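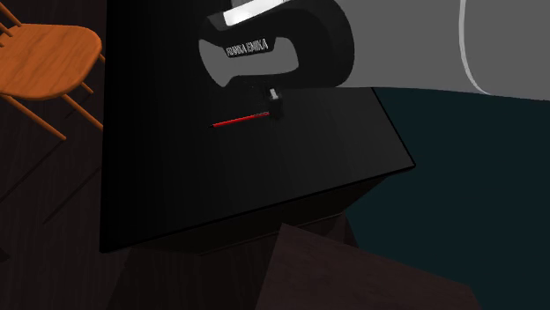
Flurkcombe Water District Press Office

The Flurkcombe Water District will begin replacing 1,203 residential water meters in May. Work starts in the Misari service area, where 109 units have passed their rated service life. Each replacement requires a shutoff of up to 30 minutes. Notices will be left at the door before work begins. 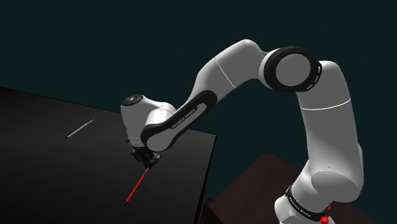

Rendering: white arm above a black tabletop.

The Magesa pump station will remain in normal operation. A further 172 meters on the Prilarura main are set for pressure testing only. Rates are not affected. Customers with a private shutoff valve should confirm that it closes fully.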